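Small Blue Bins and a Better First Aid Shelf

The woman who looks after supplies at Plirnilik, a shared workshop with 588 members, lights up when you ask her about storage. "I could talk about bins all day," she says, laughing. "Drawers hide everything! You put a bandage in a drawer and it's gone until spring."

Her system began in April, when she cleared out the old metal cabinet and found eight half-used first aid kits inside, most of them missing the same few items. She sorted the lot in one long evening at the kitchen table. The kits went, and open-front plastic bins took their place – the kind people usually buy for screws.
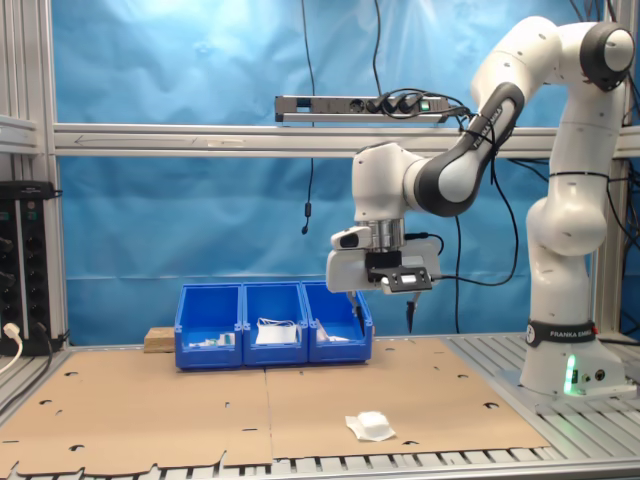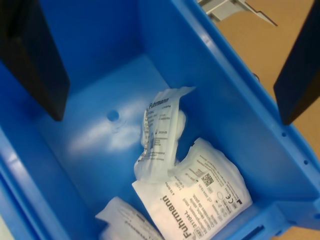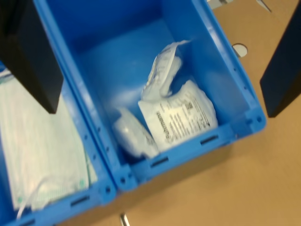
Wound care is the part she enjoys most, and she has strong feelings about how it should be kept. "Leave things in their own wrappers," she says. "Don't tip them into a jar, please." She likes a pouch with the name printed big, like the Fuhrmann ones lying in the blue bin, and she likes that the small print stays with the item right up to the moment somebody needs it. Masks get a bin to themselves, next door to the pouches, so the ear loops don't snag on anything else. Gloves are still an open question. She has tried seven ways of storing them and is happy with none.

She also gave up on labels, at least for now. The first set peeled off in the heat, and people were finding what they wanted by looking in from the front anyway. "You see white pouches, you grab a white pouch," she says. "It takes about 8 seconds, and that's with me standing there being annoying with my phone timer."

The annex on Sterkau is next, and she already has the shelf picked out. It's narrower than she would like, so the bins will have to go up in two rows, with burn gel and eye wash on the bottom where shorter members can reach them. She's hoping to get it all up over a weekend. "I've measured it twice," she says, "and I'll probably go and measure it again tonight."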